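Print this ticket | E-mail this ticket

Ticket 240 — towel task, bathroom unit
Opened by: Đạt Tiêu
Product: Kareck arm pair with hands, Jukell control software
Status: open

Problem
We want to know if the machine can do the small bathroom chores which a cleaner does between two guests: straighten the hand towel, wipe the top, leave. The wiping is acceptable now. The towel is not. The hand closes, the software reports "grasp OK", and at the end the towel is often as crooked as before.

What I have checked
1. Firmware of both hands, same version.
2. Finger calibration, done again on 1st January. All fingers pass.
3. Grip force set to 200, which is the default value for cloth.
4. Wrist view with the hand away from the towel, for comparison.
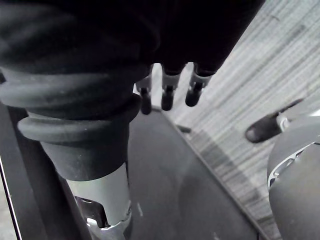

Wrist view, fingers pointing down, no cloth near them.

I see nothing wrong in the fingers. My opinion is that the software decides too early. It waits 100 ms after the first contact and then it calls the grasp good. With a cup this is enough. Terry cloth gives way a little when something presses into it, and I think the contact signal is the same for one loop of thread and for a whole fold.

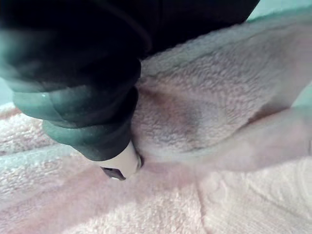
Trinidad Cabral replied that she had the same trouble with flannels in April, and that more force did not cure it. She advised to close slowly, lift a little, and then read the motor current a second time. If the current falls, the cloth has slipped and the hand should try again from a lower point.

Thank you, I tried this. I kept the force at 200 and added the second reading. Now the false "grasp OK" comes less often, but each try is slower. A person does this chore in a few seconds and does not even look. Our machine needs several minutes when it must try again — for a hotel this is too long, for a home maybe it does not matter.

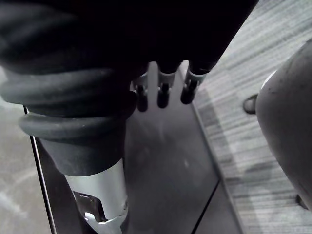

I also changed the rest position, so that the hand goes back to it after each failed try. Before, it started the next try from the place where it stopped, and the error became bigger every time. Please keep this change also if you remove the others.

Still not solved is the choice of where to take the towel. The planner prefers the lowest edge because it is easy to reach. But to make a towel straight one should often take it near the bar, and there the free space for fingers is small.

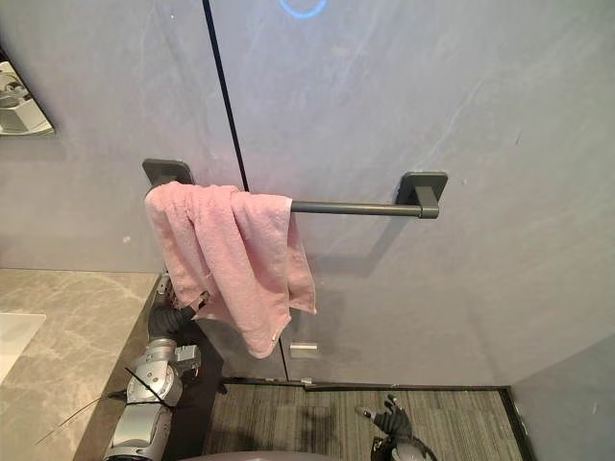 Gripper at the lower edge of the towel, towel hanging unevenly on the bar.

Questions for Bronwyn Tipoki
— Can the planner receive a second grasp point, close to the bar?
— Is it possible to use both hands for one towel, or does Jukell still block this?

Until I have an answer, I would write "needs a person to finish" in the chore list for towels. For wiping we can leave "yes".

Next step: repeat the test with a thinner towel, same settings.

Print this ticket | E-mail this ticket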